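黒い椅子は汚れが目立たない、という話を疑う

家具売り場で黒い椅子の前に立つと、まず間違いなく「黒は汚れが目立ちませんから」と言われる。食卓用でも仕事用でもそうだ。わが家で食卓の椅子を買い替えたときにも言われたし、それより前、実家の椅子を選ぶのについていったときにも言われた。私はこの文句を二度聞いて、二度ともうなずき、二度とも後で首をかしげた。

目立たないとは、どの汚れのことなのか。醤油なら、たしかに目立たない。コーヒーも、カレーも、まあそうだろう。靴底の跡や手垢の黒ずみも、黒い面の上では紛れてくれる。けれども食卓の椅子に日々積もるものの大半は、醤油でもカレーでもない。ほこりである。パンの粉である。子どもがいれば消しゴムのかす、犬がいれば犬の毛、そして人間からはがれ落ちた、あまり考えたくない細かなもの。どれも白っぽい。黒い面に白い粉を撒けばどうなるかは、黒板を使ったことのある人なら知っている。

それなのに「黒は目立たない」は生き延びている。売り場の椅子が毎朝拭かれているせいだと思う。照明の真下で、誰も朝食をとらない食卓に添えられた椅子なら、何色だって目立たない。

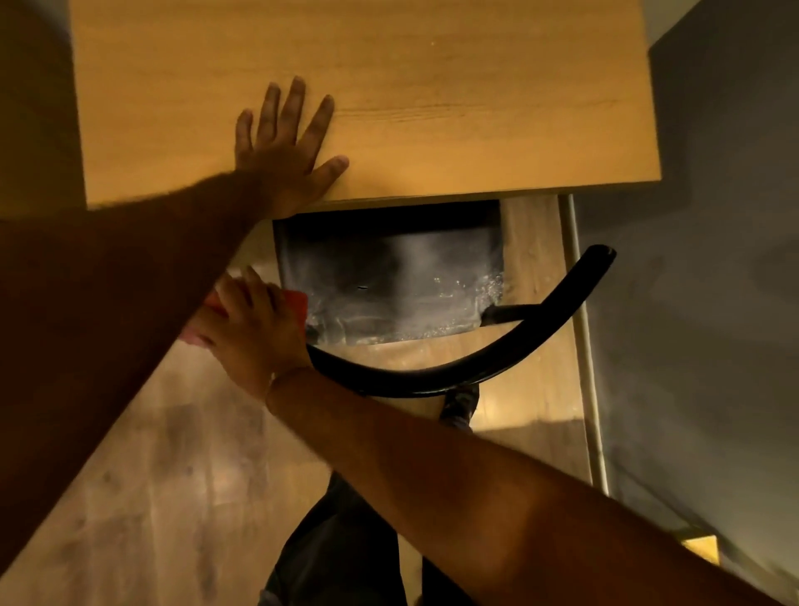 通巻373号

座面の白い斑というのは、見つけてしまうと気になるものだ。右寄りと手前に集まって、光を受けるとざらりと光る。艶のない面は特にそうで、粉が面の上に載っているのか、細かな凹凸に入りこんでいるのか、目ではわからない。それで人は片手を明るい色の天板について、もう片方の手で赤いスポンジか何かを握り、卓の下に入れたままの椅子に腕を伸ばすことになる。

私も同じ姿勢をとる。そしてこの姿勢について、暮らしの雑誌はたいてい口をつぐむか、叱るかのどちらかである。

たとえば『Lamthorpe』という雑誌がある。毎号、美しい台所と美しい居間が出てくる。先だっての掃除特集では、食卓まわりの手入れとして、まず椅子をすべて引き出し、裏返して脚先の汚れを取り、座面、背、脚の順に拭き、床を掃き、最後に戻すという手順が見開きで紹介されていた。間違ってはいない。年に一度ならやってもいい。だが記事には「毎晩の習慣に」とあった。毎晩、椅子を裏返す家があるものだろうか。四脚の椅子を夜ごと裏返していたら、先に床が傷み、次に腰が傷む。

こういう手順書を読むたびに疑わしく思うのは、順序の正しさと掃除の回数が引き換えになっている点である。正しくやろうとすればするほど、始めるのが億劫になる。億劫になれば、やらない。やらなかった三週間分の粉は、引き出さずに腕だけ突っこんで拭いた三週間より、どう考えても多い。

もちろん、引き出さない掃除には欠点がある。座面の奥は見えない。背もたれの曲がった部分が前に立ちはだかって、手の入る角度が限られる。肘が天板の縁に当たる。私の肘には、そうやってできた小さな青あざが年に何度か現れる。見えないところを手探りで拭いて、拭けたと思いこむ危険もある。そこは認める。認めたうえで、やはり私は椅子を入れたまま拭く側に立つ。

椅子の設計のほうにも言いたいことがある。

買い替えのときに最後まで迷った候補に、Kwokという工房の椅子があった。黒い曲げ材の背がぐるりと回りこんでいて、横から見ると実にいい形をしている。売り場の人は背の線について長く語ってくれた。腰をどう受けるか、立つときに手をどこに置くか。どれも納得のいく説明だった。ところが私が「この曲がりの内側はどうやって拭くのですか」と訊くと、少し間があって、「乾いた布でやさしく」という答えが返ってきた。

布の種類を訊いたのではない。手の入り方を訊いたのである。

背が座面を囲むように曲がっている椅子は、天板の下にきれいに収まる。収まった姿が美しいので、写真も収まった状態で撮られることが多い。そして収まった状態では、背の曲線と天板の縁のあいだに、ちょうど手首ひとつ分ほどの隙間しか残らない。座る人の腰は考えてあるのに、拭く人の手首は考えていない。どちらも同じ人の体なのだが、設計図の上では座っている時間だけがその椅子の使われる時間ということになっているらしい。

艶の話もしておきたい。黒い椅子には、背は艶あり、座は艶消しという組み合わせがよくある。艶のある背には指紋がつき、艶のない座には粉が残る。つまり一脚の中に、違う汚れが違う見え方で出てくる面が二つあって、同じ布では片づかない。指紋を取ろうとして湿らせた布で座まで拭くと、粉が筋になって伸び、かえってひどく見える。粉を取ろうとして乾いた布を使えば、今度は指紋が残る。これを「表情の違いを楽しむ」と書いたカタログを見たことがあるが、楽しんでいるのは誰だろう。

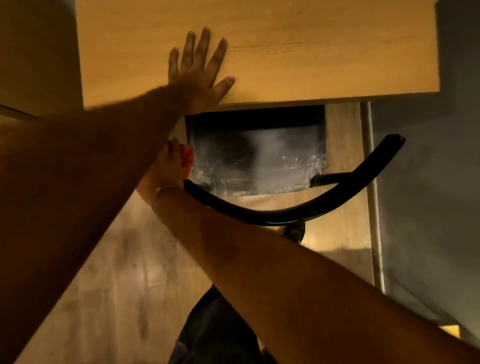
板の縁の下へ差し入れた手

さて、道具である。掃除が面倒だと言えば、必ず道具を勧めてくる人がいる。

Trolthamの家具用クロスは、二枚組で2155円した。私が買ったのだから値段は確かだ。袋には、黒い家具の白ぼけを防ぐ、静電気を抑える、繊維が角まで届く、と書いてある。結果から言うと、普通の布と変わらなかった。いや、少しはよかったのかもしれない。けれども差を確かめるには、椅子の半分を普通の布で、もう半分をこのクロスで拭いて、何日か粉の積もり方を見比べなければならない。私はやった。左右の違いは、窓に近いほうと遠いほうの違いにしか見えなかった。

それから、Womellの隙間用ワイパーというものもある。こちらは3000円で、柄がしなり、先が平たい。椅子を引かずに奥まで届くというふれこみで、まさに私のような人間に向けて作られている。届くことは届いた。ただ、届いた先で粉を押しているのか取っているのか、柄の先からは何も伝わってこない。指なら、ざらつきがわかる。爪の先に何かが引っかかれば、それが米粒なのか傷なのかもだいたいわかる。長い柄はその情報をきれいに消してしまう。結局ワイパーで奥をなで、そのあと手を入れて確かめる。手間は倍になり、ワイパーは冷蔵庫の脇に立ったきりになった。

道具が全部いけないとまでは言わない。台所のスポンジをひとつ、食卓専用に下ろすだけで、ずいぶん違う。色を変えておけば流し用と取り違えることもない。だがそれは道具の進歩というほどのものでもなく、置き場所と色の問題である。

ここで反対側の意見にも耳を貸しておく。

ひとつは「そもそも座面の粉など放っておけばいい」という意見だ。これはかなり強い。座れば尻が拭いてくれる、と言う人もいて、下品だが理屈は通っている。事実、毎日誰かが座る椅子の座面は、中央だけは案外きれいで、粉は縁や隅に残る。使わない椅子ほど全体に白くなる。ならば使う椅子だけ置けばいいのだが、四人家族でもないのに椅子が四脚ある家は多い。来客のための椅子は、来客のない日々を粉を受けて過ごす。放っておけという意見に私が最後のところで乗れないのは、その来客用の椅子を客に勧める瞬間があるからだ。黒いスカートの人に、白くなった黒い椅子を勧めるのは気まずい。

もうひとつは「布を張った椅子にすればいい」という意見。張り地の椅子の粉は見えない。見えないだけで、中に入っている。掃除機の先で叩くと、窓からの光の中にそれが立ちのぼる。あれを一度見てしまうと、硬い座面のほうがまだ話が通じると思う。硬い座面の汚れは、少なくとも表に出ている。

三つめに、白木の椅子ならどうか、という人がいる。天板が明るい木なのだから椅子もそろえればいい、と。そろえた家を知っているが、そこではカレーが問題になっていた。

というわけで私は、色で汚れから逃げるという考えそのものが怪しいと思っている。黒にすれば白い汚れが見え、白にすれば黒い汚れが見える。中間の灰色にすれば両方とも薄く見え、薄いぶんだけ気づくのが遅れる。「目立たない」を売り文句にする家具は、汚れの量を一粒も減らしていない。気づく時期を先へ送っているだけだ。先へ送るのが悪いとも限らないが、それを手入れのしやすさと呼ぶのは言いすぎだろう。手入れがしやすいというのは、手が入るということのはずである。

売り場に望むことがあるとすれば、試し座りと並べて、試し拭きをさせてほしい。卓の下に椅子を入れた状態で、布を渡して、どうぞ奥までと言ってくれればいい。座り心地は三十秒でもある程度わかるが、拭きにくさは十秒でわかる。肘がどこに当たるか、背の曲がりが手首をどちらへ押すか、体を支えるもう一方の手をどこにつくことになるか。天板につくなら、今度はその天板に手の跡が残る。私の家では、椅子を拭いた晩の天板には、きまって左の手のひらの形がうっすら残っていて、それを最後に拭くところまでが椅子の掃除になっている。

カタログの寸法表にも、座面の高さや奥行きと並べて、天板と背のあいだに残る隙間を載せてほしい。卓との組み合わせで変わるから載せられない、と言われそうだが、同じ会社が卓も椅子も売っているではないか。座高は五ミリ刻みで選ばせるのに、手の通り道の幅は買ってからのお楽しみというのでは、釣り合いがとれない。

わが家の黒い椅子は、今のところ買い替えるつもりはない。座り心地はいいし、形も気に入っている。ただ、次に誰かから「黒は汚れが目立ちませんよ」と言われたら、何色の汚れがですか、と訊き返すつもりでいる。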